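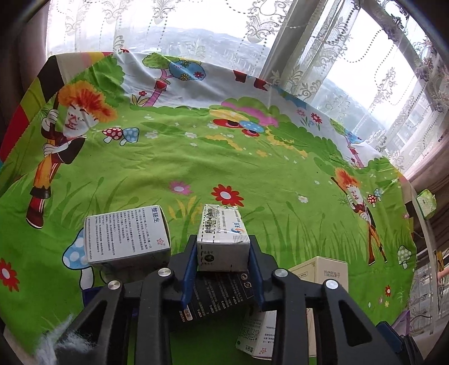 Penciclovir Cream, one of several medicine boxes on the table.

Every September the town of Tumulthorpe prints its household survey, and every September I read the thing cover to cover with a pot of coffee. I love it! It goes to 2000 households, asks what people earn and what they spend, and comes back with the kind of detail that national figures flatten out.

This year everyone grabbed the same number. Median income rose, so the gap between the top and the middle must be closing, and the council has been happily repeating that ever since. I think they skipped the best page in the report. Go to the back, to the table on month-to-month swings, and you'll find 294 households whose income jumped or dropped by more than $600 from one month to the next. Those families look perfectly fine in an annual average. They earn a decent amount over the year, and they still pay late fees in February.

I wish we talked about this more, because it's something a town can really work on. Steady shift schedules help. So does letting people pay property tax in twelve equal pieces — a change that costs very little and that Grovo, just down the road, made years ago.

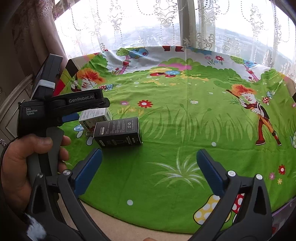 Naledi Xaba wrote to me after my last column to say that swings are partly a choice, and that plenty of people at Stallunero pick up extra hours before the holidays on purpose and would hate to lose them. Fair point, and I had it coming. A good month is a swing too, and the table doesn't separate the two.

So let's ask! One more line on next year's form would do it: did you want the change or not? Tuva Sundqvist and I have drafted a wording and sent it to the survey office. It fits on the existing page, under question nine, with room to spare.

I'd trade the whole argument over the median for one good answer to that line. If you get a form next fall, please fill it in — all of it, even the dull parts about heating.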